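Ticket: Gripper on the berry cell keeps nudging the neighbours
Site: Clistville
Opened by: Precious Tiongson
Assigned to: Tamsin Esposito
Status: Open, waiting on overnight run

Precious, September 18, 2021
Hi Tamsin, sorry to bother you again so soon after the last one! Since Jhun swapped the finger pads on the Manalo arm, it's been closing a touch early and catching whichever strawberry is next door. It's happened on both trays and I've already tried the usual restart, plus a wipe of the wrist camera with the soft cloth. No fault code, which is the annoying part.

Tamsin
No bother at all, I'd much rather hear early. Could you put the plastic berries back in the white basket, let them bunch up however they like, and jog the arm down with the fingers open? Stop before it closes and grab me the wrist view. Please leave the stems pointing wherever they land, as the long ones are what I'm curious about.
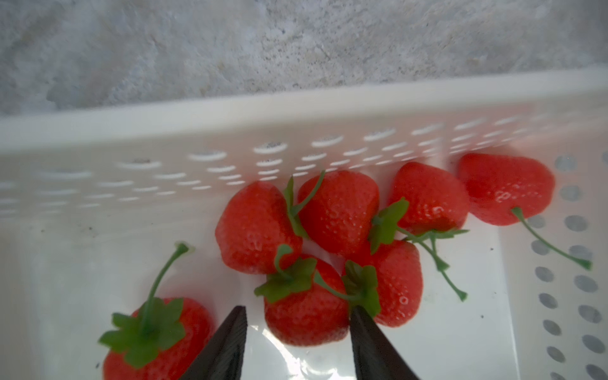
Wrist view, fingers open, centre berry between them.

Tamsin
Lovely, that helps a lot. The centre berry is sitting in the opening nicely, but have a look at the right finger, which is over the lower left of the berry beside it. I'd like to rule out the pad offset first. Under Tooling, the old pads were set to 66 and I have a feeling Jhun's new ones need their own value. There's also a shiny patch on the basket floor that looks a bit like film, so if there's a liner in there, whip it out before you retest. The glare could be throwing the depth reading.

Jhun Umali
My fault on the offset, I'm afraid. I fitted the pads and went straight on to the conveyor job without touching that page. I've run the two-point calibration now and dropped the approach speed by 6 per cent while we see how it behaves.

Precious
Thanks, both of you. I've set it going for 2,000 picks overnight with the log turned on, and I'll post the neighbour contacts in the morning once I've had a cup of tea and a proper read through.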